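Unit 8: Heat Transfer at the Domestic Cooktop
Course notes, Food Process Engineering
Prepared by Biljana Babić and Wendelin Moser, Nendidham Institute

Read before Wednesday's tutorial. Bring a calculator and the property tables from Unit 3.

8.1 Scope

The notes cover steady and transient heat transfer from an electric heating element to a pan and from the pan to food. Gas burners are dealt with in Unit 9. Ovens were covered in Unit 6 and are mentioned only where the radiation terms overlap.

Symbols follow the earlier units: q for heat flux (W/m²), Q for heat rate (W), k for thermal conductivity (W/m·K), h for the surface coefficient (W/m²·K), L for thickness (m), T for temperature. Use kelvin in any radiation term. Celsius is acceptable for differences.

8.2 Three modes at one surface

Conduction through a flat layer is given by

q = k (T1 - T2) / L

Convection from a surface to a fluid is given by

q = h (Ts - Tf)

Radiation between two large parallel grey surfaces is given by

q = σ (T1⁴ - T2⁴) / (1/ε1 + 1/ε2 - 1)

where σ is the Stefan-Boltzmann constant and ε the emissivity of each surface. The view factor is taken as one. This is reasonable where the gap is small compared with the diameter of the element, and becomes a poor assumption if the pan is raised on a trivet.

8.3 Radiant elements under glass-ceramic

In a radiant cooktop a resistance ribbon sits in an insulated dish below the glass. The ribbon is cycled fully on and fully off by the controller. A lower setting shortens the on period and leaves the ribbon temperature during that period largely unchanged. Students often model a low setting as a cooler ribbon. For short time scales this gives the wrong answer.

Glass-ceramic transmits part of the near infrared radiation and absorbs the remainder. The absorbed portion heats the glass, which then passes heat to the pan by conduction at the points of contact and across the air gap elsewhere. The material conducts poorly in the sideways direction, so the heated area stays close to the marked outline. Its thermal expansion is very small, which allows a steep temperature gradient across a short distance without cracking.

Zones of different diameter are fitted so that the pan base can be matched to the heated area. An undersized pan leaves part of the zone uncovered, and that part radiates to the room. An oversized pan is heated at the centre and relies on conduction through its own base to reach the rim.
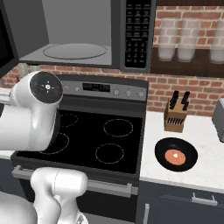
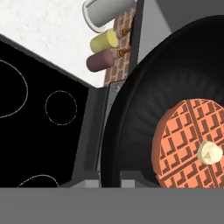 Figure 8.1. Rendered kitchen models, each with a black cooktop and circular zone outlines.

8.4 The pan base

Treat the base as a disc heated from below over radius r1 and extending to radius r2. For a thin disc the sideways resistance between the two radii is

R = ln(r2/r1) / (2 π k L)

The product kL is the useful quantity. A thick base in a moderate conductor may spread heat as well as a thin base in a good one. Stainless steel has a low k and is rarely used alone for this reason; an aluminium or copper layer is normally bonded to it.

Flatness matters as much as conductivity. A base that bows upward at the centre leaves an air gap over the hottest part of the zone. Air has a very low k, and a gap of a fraction of a millimetre can dominate the total resistance. Note also that the bow changes with temperature. A pan that is flat on the bench may not be flat in use.

8.5 Transient response

For a pan that may be treated as being at a single temperature, the energy balance is

m c dT/dt = Qin - h A (T - Ta)

with m the mass, c the specific heat capacity, A the exposed area and Ta the air temperature. The time constant is mc/(hA). Check the Biot number before using this form. For metal pans in air it is nearly always small enough. For a slice of food in the pan it is nearly always too large.

Glass adds a second store of heat. When the element is switched off, the glass continues to supply heat to the pan for several minutes. A two-node model (glass and pan) is adequate for this course. Derive it from the single-node form by replacing Qin with h' A' (Tg - T) and writing a matching balance for Tg.

8.6 Induction, in brief

An induction coil produces an alternating magnetic field that induces currents in the pan base. Heat is generated in the metal itself, within a thin layer at the lower surface. The glass is then heated by the pan, so the gradient through the glass is reversed compared with the radiant case. Response is faster because the ribbon and dish are absent.

The base must be suitable. Cast iron and magnetic stainless steel couple well. Plain aluminium does not, unless the coil is designed for a higher frequency.

8.7 Worked example

An element delivers 400 W to the underside of a pan. The pan is empty and has reached a steady temperature. The exposed area is 0.10 m² and the combined surface coefficient is 10 W/m²·K. The air is at 20 °C. Find the pan temperature.

At steady state Qin = h A (T - Ta).
T - Ta = 400 / (10 × 0.10) = 400 K
T = 420 °C

The value is well above the smoke point of any cooking oil. It also exceeds the range in which a constant h is defensible, as radiation rises with the fourth power of T. Treat the result as an upper bound and repeat with a separate radiation term, using ε = 0.8.

8.8 Problems

1. Repeat the worked example for a pan surface at 359 K and find the heat rate needed to hold it there.

2. Derive the two-node model described in 8.5. State the initial conditions for a pan placed on a glass surface that is already hot.

3. Using the disc formula, find the ratio of base thicknesses that gives equal sideways resistance in aluminium and in stainless steel. Take k from the Unit 3 tables.

4. Explain why a controller with a long cycle period is unsuitable for melting chocolate in a thin pan. Support the answer with an estimate of the time constant.

Written solutions go to Lumturie Hoxha by the end of the tutorial. Problem 2 is marked out of 10, the others out of 8.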